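Leltano handheld gripper study
Room and equipment check, with comments
Site: Lavel house, ground floor
Stage: second round, after the change to the short-session method

A word before the list. The first round taught us that most of our bad recordings came from small things in the room that we had all walked past, so this check now covers the room as well as the grippers. Please go through it slowly the first time you use it. I have left my comments in, including the grumbly ones, and you are welcome to add your own underneath.

PART A -- THE METHOD, AS IT AFFECTS THIS CHECK

A1. Session length agreed with the operator before starting.
OK. We are keeping to 5 demonstrations and then a rest. In the first round we let people go on as long as they felt like it, and the late demonstrations were noticeably sloppier than the early ones, with wide swings and hurried closings. The Lai policy learned those swings very faithfully, bless it.

A2. Task card read aloud and understood.
OK. I do like reading it aloud, even to people who have heard it many times. One operator had been putting items back in a different order from everyone else for the whole of April, all because of one vague line on the old card. The line has been rewritten.

A3. Target for the round written on the sheet.
OK. 100 accepted demonstrations for each task, with the first 50 used for an early training run. If the early run looks poor, stop and talk to the rest of us before collecting more.

PART B -- GRIPPERS

B1. Both grippers open and close fully without sticking.
OK with comment. The left one was a touch stiff at the first squeeze and fine afterwards. Worked by hand a few times, then tested again. Please write down any stiffness even if it goes away, as I would like to know whether it always turns up on the same side.

B2. Fingertips clean and firmly seated.
OK. Wiped with a damp cloth and left to dry before use.

B3. Marker cubes firmly fixed, faces clean and flat.
OK. Run a fingernail gently along each edge. A lifted corner is easy to miss by eye, and the Nurkow tracking script will quietly give you a hand position that drifts off to one side. We lost a good afternoon to that and I would rather you didn't.

B4. Marker check run at the start and again after the rest.
OK at the start. The second check was forgotten and then done late, so it is marked as late. No harm came of it this time.

B5. Grip force comfortable for the operator.
OK. Ask them, and then ask again halfway through. People are polite and will put up with a sore thumb for ages.

PART C -- FLOOR, CABLES AND POWER

C1. Power strip on a dry floor, with no damaged plugs or sockets.
OK.

C2. Cables looked over along their whole length.
OK. Feel them as well as looking, especially close to the gripper, where they bend the most.

C3. Walking path agreed, with the operator told where the cables run.
Needs attention. This is the item I care about most, so forgive me for going on a bit. A person holding a gripper in each hand is watching their hands, and they have nothing free to catch themselves with. Walk the path with them once before they pick anything up, and point at the cables as you pass. If a task takes them from one side of the desk to the other, plan which way they will turn so that the cable doesn't end up behind their heels. 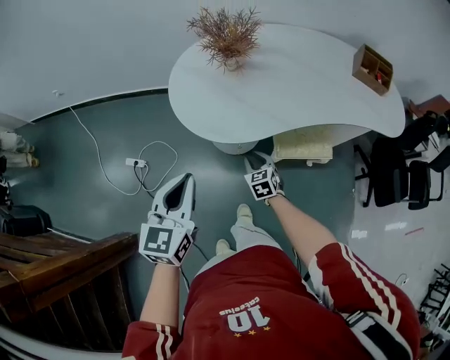

We tried letting operators choose their own turns, and the recordings were lovely and varied, but we had over a dozen small tugs on the cable in one day. Each tug shows up as a jerk in the hand path and the whole demonstration has to be thrown out. With the turn agreed beforehand, the paths still differ plenty from one person to the next, and the early training run was none the worse for it.

C4. Spare cable length kept to the side of the path.
Needs attention. Gather it loosely. Tight coils spring open again as soon as your back is turned.

C5. Stairs kept outside the working area.
OK. Operators are to put both grippers down before going anywhere near the stairs -- no exceptions, even for a quick trip.

C6. Shoes on, flat and closed.
OK. Socks are not allowed during recording, however cozy.

PART D -- FURNITURE AND TASK ITEMS

D1. Desk steady when leaned on.
OK.

D2. Chairs and stools clear of the agreed path.
OK at the time of the check. They wander during the day, so look again after the rest.

D3. Breakable things moved or left alone on purpose.
OK with comment. We want an ordinary home in these recordings, so don't strip the room bare. Decide what stays, note it, and leave it in the same spot for the whole session.

TO DO BEFORE THE NEXT SESSION

C3: walk the path again with every operator, including the experienced ones.
C4: sort out the spare cable and recheck.
B4: set a timer for the second marker check.

Recheck of C3 and C4 to be entered on the back of this sheet before the first recording.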